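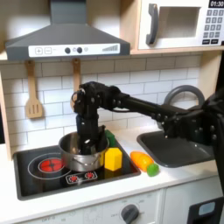
Omham opens its robot workshop to visitors for an afternoon

Visitors to the Omham workshop on Shaikh Street got a close look at a robot arm working in a toy kitchen during the company's September open day. The doors opened at 1 p.m., and 300 people had signed in by closing time.

Omham builds control software for small robot arms and moved into the building from Wellham last year. The open day was its first in the new space.

The toy kitchen drew the longest line. It has a cooktop, a range hood, a microwave and a sink with a gray faucet, all at a size made for children. The arm's two-fingered gripper can reach down into a steel pot on the cooktop, and the props on the counter include a carrot and a few blocks.

Suleiman Anozie, who runs the demonstration program, gave a short talk at the start of each session. He told visitors that a pot is a harder target than it looks. The gripper has to come down between the sides without touching the rim, and the shiny metal can confuse the software about where the edge is.

"People ask why we don't give it a real stove," Anozie said. "A toy kitchen has most of the same shapes, and we can reset it in a minute."

Each session lasted 40 minutes and took groups of nine.

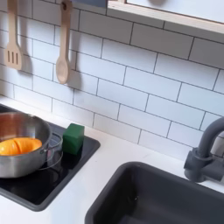
After the talk, visitors could suggest where a piece of toy food should go next, with the pot and the sink as the most popular choices. Staff typed in the request and the group waited to see how the arm would handle it. Children under five watched from a bench at the side.

Several visitors asked about speed. Anozie said the arm runs well below its top speed whenever guests are in the building, and that the team keeps the same setting for most of its own tests. Faster runs are done in the evening with the room closed.

A second room had a display on Urkard, the company's planning software, with printed logs from earlier test runs and a screen where visitors could change the order of a list of tasks. Two local teachers asked to borrow the logs for class, and Omham said it would send copies.

The company plans another open day in the spring. Sign-up will be through the front desk at the workshop, and school groups will be able to book a morning session of their own.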